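Secção 2. Planear a compra e preparar o espaço

Antes de escolher o braço, escolha a bancada! Parece ao contrário, mas quase todas as surpresas de orçamento que vimos vieram do balcão, dos poços de sopa e das tampas. Esta secção serve para quem está a preparar a encomenda de um posto Plister para servir caldos e sopas, e convém lê-la com a fita métrica à mão.
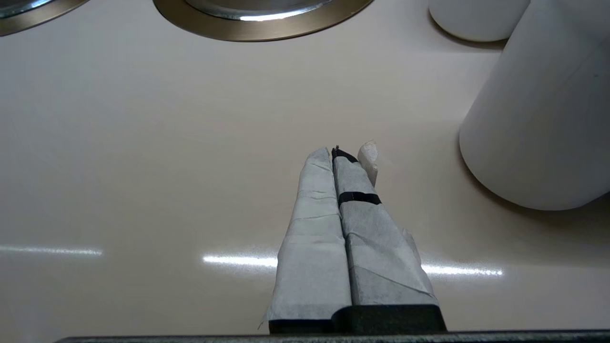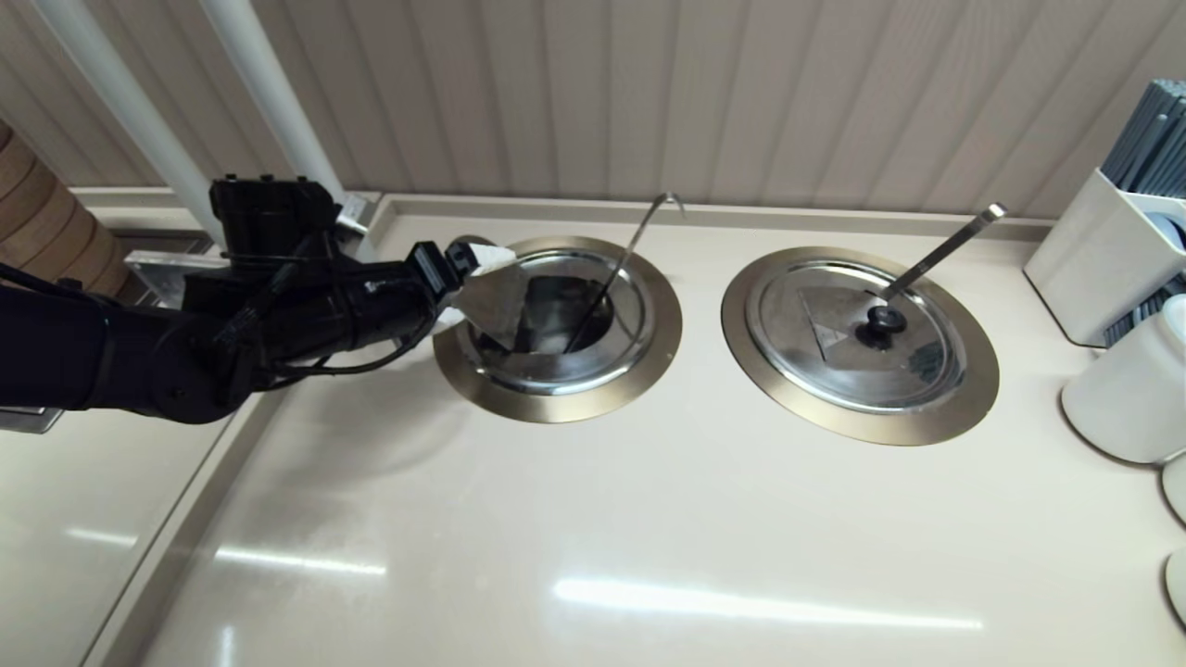

Zesdale · Equipa de Automação de Cozinhas · Manual de instalação, secção 2 · Revisão de Mar 28, 2020

2.1 Medir o balcão

1. Meça a distância entre o ponto de fixação do braço e o centro do poço mais afastado. Anote também a altura a que a tampa passa quando é levantada e inclinada.
2. Marque na planta tudo o que fica em cima do balcão: recipientes, taças, suportes de utensílios. Um recipiente cilíndrico alto junto ao poço rouba mais espaço de manobra do que parece no papel.
3. Verifique o rebordo traseiro e a parede. Os cabos das conchas ficam inclinados para trás e precisam de folga própria, com a tampa aberta e com a tampa fechada.
4. Deixe livre uma faixa de 30 cm à frente dos poços. É aí que se pousa a taça, e é uma faixa que se enche depressa de coisas se não estiver reservada desde o início.

Nota: os balcões claros e muito brilhantes são bonitos e fáceis de limpar, mas refletem as luzes do teto em faixas compridas. Se o seu for assim, inclua no orçamento difusores para as luminárias. Custam pouco e poupam muitas horas de afinação das câmaras.

2.2 Escolher poços e tampas

1. Peça poços iguais. Com dois poços do mesmo diâmetro e o mesmo tipo de aro, o segundo aprende-se quase de graça (é a nossa parte preferida da instalação!).
2. Prefira tampas com puxador central e entalhe para a concha. Confirme com o fornecedor se o puxador pode ser substituído sem trocar a tampa inteira.
3. Encomende uma tampa suplente por cada poço. Nós compramos as nossas à Zalewska, que as entrega em 14 dias.

Cuidado: uma tampa de inox pousada de lado sobre o aro pode escorregar. Durante os ensaios, use água fria e mantenha as mãos fora do alcance do braço.

2.3 Orçamentar os dedos da garra

Os dedos são consumíveis, e é aqui que os orçamentos costumam ficar curtos. Qualquer revestimento de papel, fita ou pano ganha pregas e pontas soltas com o uso, e uma ponta solta perto de um aro metálico acaba por prender.

1. Preveja 4 pares de dedos por posto para o primeiro ano.
2. Reserve uma verba separada para material de revestimento. Não a misture com a dos dedos, ou deixará de saber qual dos dois está a gastar.
3. Antes de cada sessão, passe um dedo (o seu, com a garra desligada) pelas dobras e pelas bordas. Corte ou refaça o que estiver levantado.
4. Registe cada troca na folha do posto, com a data e o motivo.

Cuidado: os revestimentos improvisados servem para ensaiar movimentos. Para servir comida, peça ao fornecedor a declaração de contacto alimentar e guarde-a com a fatura.

2.4 Cabos e fixação

1. Compre cabos com folga suficiente para o pulso rodar até ao fim do curso nos dois sentidos.
2. Confirme que o apoio do braço não obriga a furar o tampo. Se obrigar, peça o orçamento do furo à parte.
3. Some ao total uma caixa de fixações de reserva. Na instalação de Brirnitside, em janeiro, gastámos uns 473 euros em suportes e abraçadeiras que não constavam da lista inicial, e a Oriana Farías refez a folha de cálculo por causa disso. A versão nova já traz essa linha preenchida.

2.5 Antes de assinar a encomenda

Faça um ensaio em seco com cartão: recorte as tampas em tamanho real, pouse-as no balcão e percorra o movimento à mão, de um poço ao outro. Dá uma tarde bem divertida e mostra logo onde falta espaço.

Envie depois a planta e a lista de material a Ekua Akpalu, que confirma as medidas e devolve a lista com as referências Plister. Só então passe à secção 3, Montagem do braço.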